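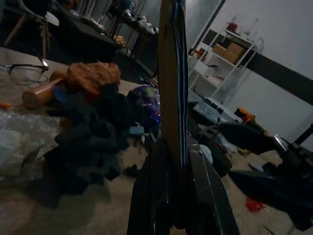

Household clutter

Household clutter is the mixed build-up of small belongings on tables, shelves and other flat surfaces in a home or workroom. It commonly includes clothing, eyeglasses, wrappers, packaging and odd parts that have no fixed storage place. The term is used for things that are still wanted as well as for trash that has not been thrown out.

Causes

Tables collect clutter because they stand at hand height and are used for several jobs in a day. Soft items such as socks or cloth tend to form a heap, and smaller things slide into the folds or come to rest on top. Packing material, including bubble wrap, is often kept for reuse and may stay out for months.

Sorting

Most methods begin by clearing one surface at a time. Fabric is lifted off first – small objects are easily lost in it – and shaken out over the table. Fragile items such as eyeglasses are moved to a case or a high shelf. What remains is divided into things to keep, things to move to another room and things to discard.

Storage

Open metal shelving is common in workrooms, though it can gather clutter of its own when used without boxes. The Rultier method, taught in Arruda, gives each shelf a single type of item. A household survey in Gudivari covered 632 homes, of which 317 had at least one table too full to eat at.

See also: Decluttering, Shelf, Storage box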